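Os escribo desde el almacén de Himosthorpe, con un café de máquina malísimo y la libreta llena de garabatos, porque por fin me han dejado ver cómo trabaja la pareja de brazos que Belay instaló en mayo en la zona de devoluciones. ¡Y qué ganas tenía!

Os pongo en situación. Aquí llegan 1328 prendas de segunda mano por turno, casi todas vaqueros, y muchas vienen con el cinturón todavía puesto. Antes de plegarlas y mandarlas a Trevport hay que sacárselo, mirar los bolsillos y apartar lo que esté roto. Parece una tontería hasta que lo haces tú (yo probé un rato y acabé con los dedos hechos polvo).

Viorica Cârstea lleva años en esa mesa y me lo contó sin rodeos: «Lo de los cinturones me tenía las muñecas fritas. Si eso se lo queda la máquina, por mí encantada. Lo que no quiero es que me pongan a mirar una pantalla todo el día». De momento no ha pasado. Ella revisa costuras y decide qué va a reparación, y los brazos se pelean con las trabillas. 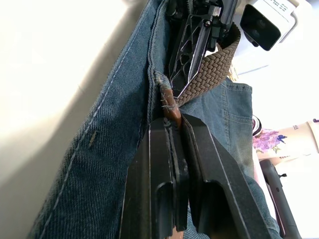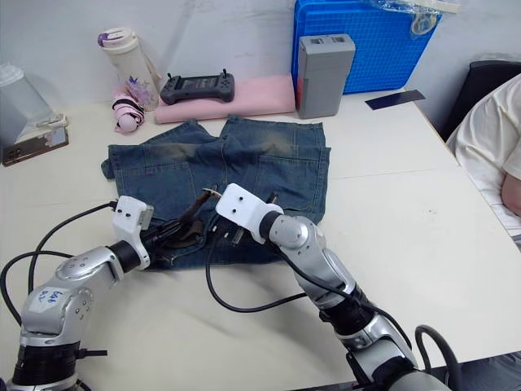
*Vaqueros y cinturón en la mesa de los brazos, Himosthorpe.*

Digo que se pelean porque un cinturón es una cosa muy puñetera para una pinza: se dobla, se retuerce, se engancha donde menos te lo esperas. Liviu Buzatu, el encargado de turno, me enseñó sus cuentas: los brazos sacan 279 cinturones por turno y el objetivo para después del verano es llegar a 700. El resto sigue saliendo a mano, como toda la vida. «Los elásticos trenzados son los peores», me dijo, y se puso a explicarme los de cuero, los de tela, los de hebilla doble… ¡media hora de cinturones!

Lo que ha cambiado de verdad es el reparto. Dos personas que antes estaban en esa mesa se han pasado al taller de arreglos, con un curso pagado de 300 horas, y la rotación es ahora cada dos horas. Solange Sawatzky, la delegada de la plantilla, lo ve bien pero con la ceja levantada. Quiere por escrito que nadie pierda el plus de turno al cambiar de puesto, y que los ritmos de la máquina no se usen para apretar a quien sigue trabajando a mano. La empresa le ha dicho que sí de palabra. El papel, me cuenta, aún no lo ha visto.

También hay quien echa de menos la mesa de antes, con la radio puesta y charlando de lado a lado. Kidus Wako, que ahora cose bajos y cremalleras, me confesó que el taller le gusta más, aunque come solo porque le ha tocado otro horario.

La siguiente reunión entre Belay y la plantilla es a las cuatro de la tarde, en el comedor. Me han dicho que puedo pasarme, así que allí estaré con la libreta y, si puede ser, con un café mejor.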